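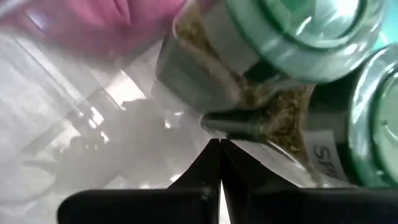
Notebook Previous entry Next entry Protocols Parts log Search

August 12, 2024
Open day, bench 2
Present: me, Witold Dudek, Rania Smadi. Demetrius Nakamura on the door and the sign-in sheet.

Set up from seven. Doors at ten. Arm homed fine on the first try, gripper did not. It reported closed while it was open. Witold power cycled the gripper by itself and left the arm running, and after that the reading was right. Wrote the order on the whiteboard: arm first, wait for the green line in the console, then gripper.

Task for the visitors was the spice jar sort. Jars lying on the table, arm picks one, stands it in the rack, goes back for the next. We talked last week about using the blocks again and decided against it. Visitors last October watched the blocks for a minute and moved on. With jars they ask questions, mostly whether it can read the labels. It can't. The policy goes by what the wrist camera sees of the shape and the lid, and we told people so.

Running notes:

First group was a school party, big for this room. Did the sort with the jars spread well apart. No drops. Kids wanted to see it go faster. Rania raised the speed limit one step and it was still fine, but the rack shook when the jar went in, so we went back down.

Second group, Bernadette Zamora from Keltine and two of her people. They package dry goods and she wanted to see jars touching each other, because that is how they come off her line. Pushed them together by hand and let it run. This is where we had trouble. When two jars lie against each other at an angle, the fingers come down at the right place for the near one, but the tips can catch the second jar on the way. Twice it took hold of one and dragged the other along with it. One jar rolled off the table. Glass didn't break, lid stayed on. Put a towel along the front edge after that.

Bernadette asked if it would help to nudge the pair apart before the grasp. We have some demonstrations like that from spring but they were left out of the training set. Witold thinks fewer than we remember. To check.

Glare. The lamp we moved over for the visitors so they could see better is too strong for the wrist camera. Table goes nearly white on the lamp side and there are bright spots on the glass and the lids. I think some of the missed grasps before lunch are from this and not from the policy. Turned the lamp to the wall at noon and the misses were fewer, but the afternoon groups were also smaller and stood farther back, so two things changed together and I can't say which one did it. Should have kept one the same.

Totals from the log, full day: 142 picks attempted, 24 missed or dropped. Most of the 24 are from the touching-jar runs. I have not split them by lamp position yet. The log has the times, so it can be done.

Stopped for about 8 minutes in the afternoon when a visitor leaned on the e-stop. No fault, it did what it is supposed to do. Restart followed the order on the whiteboard and worked. Demetrius moved the rope back one floor tile.

Questions people asked that we did not have a good answer for:
- What does it do if the jar is full versus half empty? We have only used the jars as they are. Never weighed them.
- Would it work with plastic jars? Probably, no data.
- How long does it take to teach it a new container? I said a couple of days including the demonstrations. Rania said afterward that is too optimistic if we count cleaning up the data. She is right. Say a week next time.

Fingertips: the pointed tips are good for getting between jars but they leave very little contact on round glass. Kowalczyk in the machine shop has the drawing for the wider pads. Ask if they can be cut this week. Want to try them before Bernadette Zamora's follow-up call.

To do
- Split the misses by lamp position (me)
- Find the spring nudge demonstrations and count the usable ones (Witold)
- Diffuser for the lamp, or move it to the ceiling rail (Rania)
- Put a lip on the front of the table. The towel is not a fix.
- Return the rope posts to Bernadette Whitfield upstairs. She needs them tomorrow morning.
- Gripper startup bug: write it up properly with the firmware version

Packed up by six. Jars are in the gray bin under bench 2, rack is on the shelf. Arm left parked with power off at the wall.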